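Jelten Guest Rooms: The Bedding Gallery
Posted 12/08/2020

The brochure for the Jelten rooms promises "layered hotel comfort" in every one of the 15 rooms. I have slept under enough hotel comfort to be wary of the phrase. Mostly it means more fabric for somebody to wash, and a guest standing there at eleven at night wondering which piece is the blanket.

Mwajuma Wanyama, who runs housekeeping, defends the layers. She says a loose white sheet over the fitted one feels cooler in June and saves the mattress. Maybe. I'd like to hear that from a guest who kicked it to the floor by midnight. 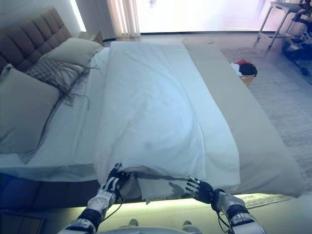

The runner is where I lose patience. A long strip of beige-gray cloth keeps nobody warm, and it spends the night on a chair. Danilo Cruzado picked the color to sit with the taupe-brown headboards, and I'll grant him that the two get along. Whether that was worth $479 for the set, I doubt it.

The headboards I can live with. They're tall, upholstered and divided into rectangular panels, so at least you can read in bed without a cold wall at your back. My question is what those seams look like after a year of dust. The supplier, Jernitier, calls the fabric easy care. Every supplier calls its fabric easy care.

Then there are the pillows. Sage-gray is a nice enough shade for the large one, but show me the person who sleeps on a pillow that size. The plan for the bigger rooms calls for even more of them, 41 spares in all, and the linen closet has 2 shelves.

Creases are the last sore point. White cotton shows all of them, and the brochure photos were plainly ironed to death. Wanyama wants to skip the iron and pull the sheets tight by hand. On that one I'm with her, at least until I see the laundry bill.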